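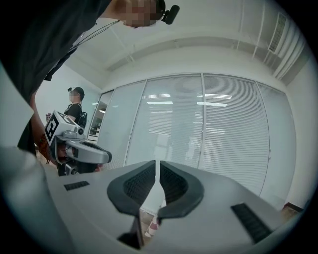
Elisa Barbieriからは、草稿の段階で、時刻合わせの節が短すぎるのではないか、読者がいちばん困るのはまさにそこではないか、という意見をいただいた。たしかにそのとおりで、初稿ではわずか数行で済ませていた部分である。そこで本節では、少々長くなることをお許しいただいたうえで、手持ちグリッパで集めた記録を方策の学習に使える形へ整えるまでのソフトウェアを、順を追って述べておきたい。

図3　手持ちグリッパの指先側から見た収録時の視野。左に、マーカーを付けたもう一台の手持ちグリッパが写る。

3.2　収録系の時刻同期と姿勢推定

我々の収録ソフトウェアNarninarは、各グリッパの魚眼映像、慣性計測値、指の開き幅を、それぞれ独立した流れとして受け取る。三つの流れはもともと別々の時計で動いているため、到着した順にただ並べただけでは、速い動作の最中に指の開閉と映像とが食い違ってしまう。開発のごく初期には、受信側の時刻をそのまま付ければ十分だろうと楽観していたのだが、通信が混み合うたびに遅れが伸び縮みし、学習した方策が物体の手前で指を閉じるという、なんとも困った振る舞いを見せた。この失敗には、今となってはずいぶん多くを教えてもらったと思っている。

現在の版では、慣性計測の時計を基準に取り、毎秒200回の計測値を軸として、ほかの流れをその上に載せている。映像との時間差は、画像から求めた角速度と、ジャイロの角速度との相互相関が最大になる点として推定する。指の開き幅については、収録の冒頭で操作者に指を数回開閉してもらい、映像中の指先の動きと突き合わせて差を求める。素朴な手順ではあるけれども、追加の配線がいらず、収録に慣れていない人にもすぐ覚えてもらえるので、我々はたいへん気に入っている。

姿勢推定には、視覚と慣性を組み合わせた自己位置推定を用いる。ここで気を配らなければならないのが、視野に入ってくるもののうち、動かないとみなしてよいものがどれだけあるか、という点である。図3のように、人やもう一台のグリッパは画面のかなりの部分を占めることがあり、しかも後方にはガラスの間仕切りがあって、天井の照明が明るい帯となって映り込んでいる。映り込みの上に取れた特徴点は、こちらが動けば一緒にずれていくから、静止した壁の点として扱えば推定は静かに、しかし確実に傾いていく。ブラインドの細かな横縞も、隣の一本と取り違えやすいという意味で、なかなか油断のならない相手である。

これに対しては、二段構えの処理を入れた。まず、人物の領域と自分自身のグリッパの領域を覆い、そこからは特徴点を取らない。自分のグリッパは視野の中でほとんど位置を変えないので固定の覆いで足り、人物には軽量な領域分割を毎回かけている。つぎに、残った特徴点について慣性計測から予測した移動量との差を調べ、差の大きいものの重みを下げる。映り込みの多くはこの二段目で弱められるが、グリッパがほぼ静止しているあいだは差そのものが現れにくく、その区間では判定を保留して直前の重みを引き継ぐことにした。

二台を同時に使う作業では、両者の相対姿勢も必要になる。マーカーが相手のカメラから見えているときには、その四隅から相対姿勢を求め、二本の軌跡を結ぶ拘束として最適化に加える。画面の端では魚眼の歪みがとりわけ強いため、検出の前に画像全体を平面へ引き直すことはせず、候補となる小領域だけを局所的に補正している。この工夫はSizwe Mkhizeの提案によるもので、当初の実装よりもずっと見通しのよいコードになった。彼には深く感謝したい。

最適化の窓は52枚の画像からなり、窓を進めるたびに古い状態を周辺化する。収録が終わると全体をもう一度まとめて解き直し、その結果を学習用の軌跡として保存する。解き直しの前後で軌跡が大きく食い違った記録は、自動では捨てずに確認用の一覧へ回し、人が映像と軌跡を並べて眺めたうえで採否を決める。手間のかかるやり方だと言われればそのとおりなのだが、自動で捨てていたころには、両手を大きく交差させるような貴重な動作ばかりが失われていた。

確認用の画面にはZisuraという小さな閲覧ツールを用いた。軌跡、指の開き幅、マーカーの検出状況を同じ時間軸に並べ、つまみを動かすと三つが揃って進むだけの簡素なものである。それでも、時刻のずれは数値の表を睨んでいるより、指が閉じる瞬間を一度眺めるほうがはるかに早く見つかる。

なお、覆いの生成に用いる領域分割は、手袋をした手や、袖だけが視野に入った場合に取りこぼすことがある。取りこぼした領域が小さいうちは二段目の重み付けで吸収できるが、操作者同士が近い距離で並ぶ作業では影響が残る。その場合の扱いは3.4節で述べる。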